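Home | News | Visits | Events | Contact

Last updated: May 2018

Hands First: A Morning at the Stirkex Open Day

I had read plenty about Stirkex before its open day, and I still walked in with the wrong idea. I was expecting a big arm behind a fence. What I got was people, tables and a pair of grippers you hold in your own hands.

"Everyone looks around for the robot," laughed the engineer who showed me the Sillora project. "We start with the hands. If a person can't do the job with these fingers, why would a machine do any better?"

She has been with the team for 3 years, and she talks fast when she gets going (which is often!). Sillora is all about household chores, the small fiddly ones, and each try at a chore is recorded and stored.
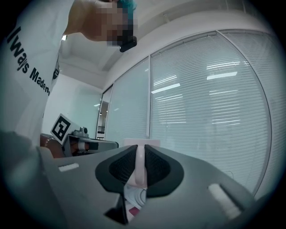 "You lose your sense of touch, and that's the part visitors find strange," she went on. "You squeeze and you have to look to know what you've got. After a while your wrists work it out." The team had 1,093 recordings at the end of April, and she wants 4,000 before the partners at Erkorance begin their tests.

I asked which chores were the worst. She didn't even stop to think. "Lids. Anything with a lid! You need one hand to be doing something while the other one waits, and people are terrible at waiting."
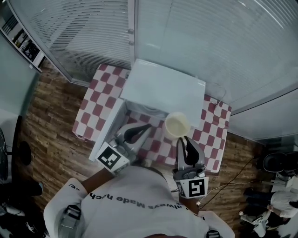 She would also like more left-handed people to come in, and taller ones, and people who are a bit clumsy. "I don't want 221 perfect tries from the same careful person. I want the fumbles too. Somebody's kitchen in Berge isn't going to be tidy."

Does she have a robot at home? "A vacuum, and it's stuck under the couch most days." She sounded quite fond of it.

Before I left I got a turn with the grippers myself. They were easier to open and close than I'd guessed, and much harder to aim. I could happily have stayed all afternoon. The next open day is planned for the fall, and I've already asked to be put on the list.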